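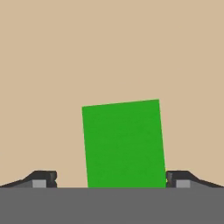

4. Hanging the Shelf

Read this section through once before you drill. The Lenley wall shelf can be hung by one person, but the long version is easier with two.

You will need a pencil, a level, a drill with a masonry or wood bit to suit your wall, and the bag of hardware marked 721.

CAUTION: Check for pipes and electrical cables before drilling. Do not drill directly above or below an outlet or a light switch.

1. Hold the wall rail at the height you want and set the level on top of it. Draw a pencil line along the upper edge.

2. Mark the four screw holes through the rail. Put the rail down.

3. Drill at each mark and clear out the dust. For plaster or brick, push in the plugs until they sit flush with the wall.

4. Screw the rail to the wall. Leave all the screws slightly loose, check the level again, then tighten them by hand.

Note: A power driver can strip the heads. The Durness rail takes a different screw and is covered in Section 5.

5. Lift the shelf onto the rail with the slot facing the wall. Lower it until the rail is fully inside the slot.

6. Fit the locking screw from underneath. It should turn freely until it is nearly home. If it binds early, take the shelf off and start again from step 5.

Painted shelves: Let fresh paint cure for five days before putting anything on the shelf. Felt pads are supplied for vases and lamps.

CAUTION: Do not hang the shelf over a bed or a crib.

If parts are missing, write to Romana Kubíček at the Kubíček parts desk and give the number on the hardware bag. Replacement rails are sent without screws unless you ask for them.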